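Drinkware on test: bench gallery

14 comments · 6 shares

Most of the reader mail on cups asks for pictures first and numbers second, so the order has been reversed here and the numbers come first. The notes cover the bench routine used for the drinkware comparison at Purba and the vessels in the current group. Adi Subramaniam handled the pours and the timing. Vicente Montecinos did the weighing and kept the log.

Method

Every vessel is rinsed, dried with a lint-free cloth and left at room temperature for two hours before a run. Room temperature is held at 24 degrees. Water is drawn from a 600 mL kettle and poured to a line set at the same depth below the rim in each vessel, measured with a depth gauge. A thermocouple is clipped to the rim with the tip at mid-depth. Readings are taken at fixed intervals until the water drops to 50 degrees, at which point the run is closed. No lids are used.

Runs are repeated on separate mornings. Where two runs on the same vessel disagree by more than 2 degrees at any reading, both are discarded and the vessel goes back in the queue. This cost us a fair bit of time with the first Oslow tumbler, which has a flared rim and would not hold the clip in a repeatable position. A bent wire spacer fixed it.

Glazed ceramic

Heavy ceramic takes a noticeable amount of heat out of the water in the first minute, then levels off. Pre-warming changes the early part of the curve more than any difference in wall thickness we have measured. Readers comparing our figures with those on a maker's box should check whether the vessel was pre-warmed, as the boxes seldom say.

Body shape matters less than expected. A vessel that narrows toward the opening exposes less surface to the air for a given volume, and the effect is there in the log, but it is smaller than the run-to-run scatter on a draughty day. The bench has been moved away from the air conditioning vent as a result.

Glaze colour has no measurable effect at these temperatures. It does affect how easily tea staining is seen, and a pale interior shows it early. Staining is scored by eye against a printed grey scale after the dishwasher cycles, which is the weakest part of the whole method. A replacement using a handheld colorimeter is being looked at.

Double-walled glass

The gap between walls does most of the work. The outer surface stays comfortable to hold well after a single-walled glass has become unpleasant, and the cooling curve is flatter through the middle of the run. At the open top the two types behave alike, so a wide double-walled cup can lose its advantage over a narrow ceramic one.

Two handling points. The joint at the rim is the place to inspect for chips, and any moisture between the walls means the seal has gone and the cup should be retired. Jiltivon's care sheet recommends hand washing only. Mornier's allows the top rack. We followed each sheet as written.

Handles

Handle temperature is recorded at the top of the loop at the end of each run. Clearance is checked with a set of turned dowels – the largest one that passes through without touching is the figure in the table. Low-set handles are noted separately, as knuckles can meet the tabletop on pick-up.

Gallery

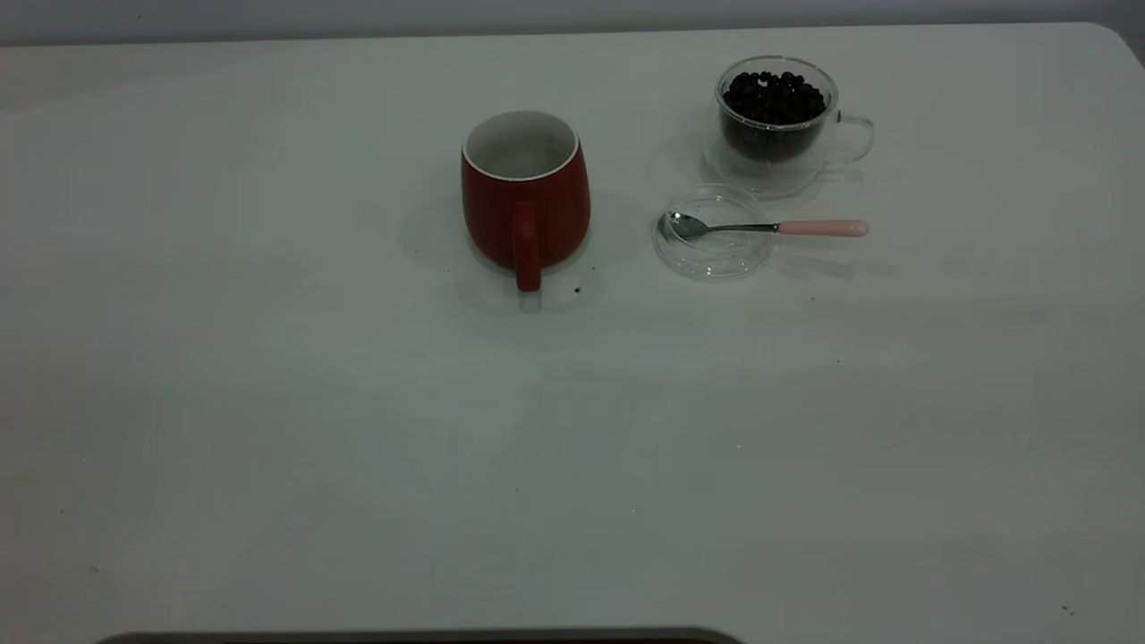

PURBA TEST ROOM, January

Red ceramic mug, white inside, with the clear double-walled glass cup farther back and to its right. The mug is widest at the middle and draws in at the rim and the base. Its handle is a flat loop reaching nearly to the table, so it falls in the low-set group under the clearance check.

The glass cup is cylindrical with a gently rounded base and a transparent curved handle. Reflections along the rim make the inner and outer walls awkward to tell apart at a glance; rim inspection is done with a loupe and a dark card behind the glass.

The full table, with cooling times and handle clearances, will go up once the repeat runs are closed. Corrections to the method notes can be left in the comments. Please give the vessel volume in millilitres and say where on the rim the probe was fixed – several useful sets of home readings could not be compared last time for want of those two details.

Share · 6
Comments · 14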